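Waiting Times for Hearing Tests in Livdale

Access to hearing care remains one of the less discussed matters in regional health. In Livdale, an adult who asks for a publicly funded hearing test can expect to wait about 21 weeks for a first appointment. Private clinics will see the same person sooner, at a price that many retired households cannot meet.

The effects of delay are well known to those who work in the field. A person who cannot follow conversation at the dinner table tends to withdraw from it. Family members may take this for stubbornness or for failing memory, and the hearing itself goes untested for years.

I attended the public meeting at the Plolberg Centre on Fri 15 March, where Shakuntala Rajput presented the results of a local survey. Of the 281 residents who replied, many reported that they had never been offered a test by their family doctor. Several had bought amplifiers by mail and put them away in a drawer.

Saturnino Figueroa, speaking for the Valcárcel clinic, proposed that a short screening test be added to the routine check-up for patients over 65. The test takes 15 minutes and can be given by a trained nurse. He acknowledged that screening alone would lengthen the queue - a point that was raised more than once from the floor.

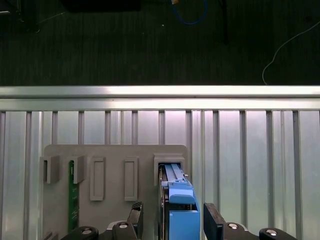
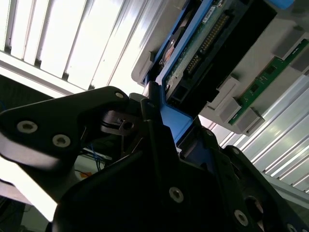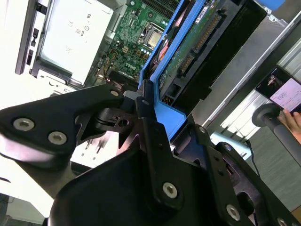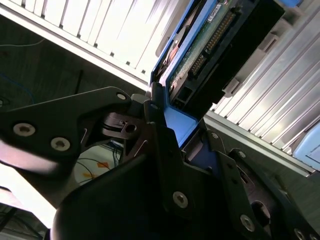
It is my view that the proposal should go ahead, provided that the number of audiology hours is increased at the same time. The clinic at Hisov already shares its specialist with two neighbouring towns, and patients who miss an appointment there return to the end of the list. A modest change to that rule would cost very little.

Readers who wish to comment on the proposal may write to the clinic before the end of March. Submissions should be kept to one page and should state whether the writer is a patient, a carer or a health worker.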